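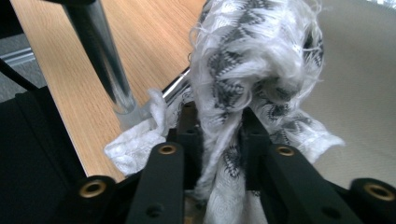

Stornedix recalls finger linkage of its hand-held gripper after pinching fault

Company stops deliveries and asks customers to check every unit before next use

Stornedix announced in May that it is recalling the finger linkage of its Kostari hand-held gripper, a tool used by laboratories and workshops to record how people handle soft goods. The fault can make the two fingers stay closed after the operator lets go of the trigger. It affects 300 units.

The company received the first report from Coppens, a textile handling laboratory that works with scarves, knitwear and other loose fabrics. An operator there was folding a knitted piece when the fingers did not open. She tried to free the cloth with her other hand, and the linkage released suddenly and pinched her thumb. The injury was light and she returned to work the same afternoon.

After this report, Stornedix asked all its customers for their records. It received 19 reports of fingers that stayed closed. In two of them a person was hurt, both times lightly.

"We are sorry for this, and especially to the two persons who were hurt," said Zhiqiang Jiang, head of product safety at Stornedix. "Our own tests were made mostly with boxes, bottles and other hard objects. We did not test enough with wool and loose yarn, and we should have done it."

The investigation found that fine fibers can enter the linkage and collect there. With time they form a small hard ring, which holds the joint until the force of the spring becomes too strong for it. Fabrics with a fuzzy surface and many loose threads bring the highest risk.

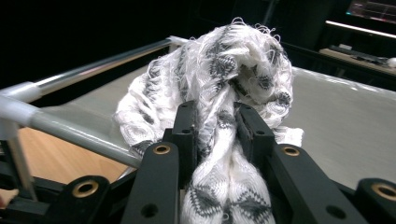 The Kostari gripper holding a knitted fabric with a zigzag pattern.

What customers should do

Stop using the gripper with any knitted, woven or fringed material until the new linkage is installed.

For work with hard objects, open and close the fingers 10 times before each session. If the movement is slow or not even, put the unit aside and contact the company.

Do not pull at a trapped object by hand. Lock the trigger first, then remove the finger screws with the key delivered with the tool.

The new linkage has closed joints and is made by Virnell. Stornedix will send it free of charge, and customers who prefer it can return the complete unit for repair.

"We use these grippers daily and we want to continue with them," said Griet Van Dijk, laboratory manager at Coppens. "But the operators must feel safe with their fingers so near. We will start again with fabrics when the new parts are mounted and we have checked them ourselves."

Deliveries of new units are stopped until the closed linkage is available for all orders. Customers can reach the Stornedix safety desk through their usual sales contact.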